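O torneio de bocha de Zavudov muda de formato em maio

A associação Posa, que gere as pistas municipais de Zavudov, altera este ano o sistema de disputa do seu torneio aberto. A fase eliminatória direta dá lugar a grupos de três equipas. Segundo a direção técnica, a decisão resulta da análise da edição anterior, em que 43 equipas se inscreveram e mais de metade fez uma única partida.

“O quadro direto obrigava a isenções na primeira ronda e penalizava quem vinha de longe”, explica o responsável técnico da prova. “Com grupos, cada equipa joga pelo menos duas vezes.”

As partidas passam a ter um limite de 60 minutos. Esgotado o tempo, conclui-se a jogada em curso e, em caso de empate, disputa-se mais uma. “O limite já era aplicado nos treinos. Falta ver como se comporta com árbitros em todas as pistas.”

O piso foi refeito pela empresa Imer, com uma camada de saibro mais fina. O custo, quase 4000 euros, foi repartido entre a Posa e o clube Cho, que utiliza as pistas no inverno. “A bola corre mais e o ponto curto exige outra mão. Os atiradores vão notar menos.”

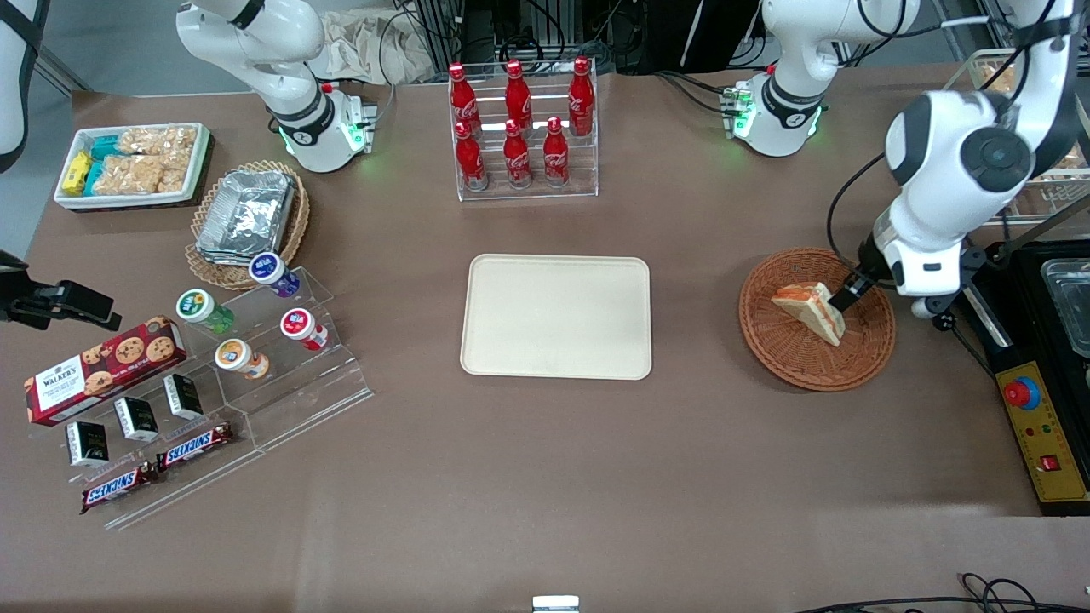

Quanto às inscrições, mantém-se o prazo do ano passado e a composição das equipas: três jogadores e um suplente. O sorteio dos grupos realiza-se às 9h, na sede, e as primeiras partidas começam uma hora depois. A substituição só é permitida entre jogadas e tem de ser comunicada ao árbitro da pista.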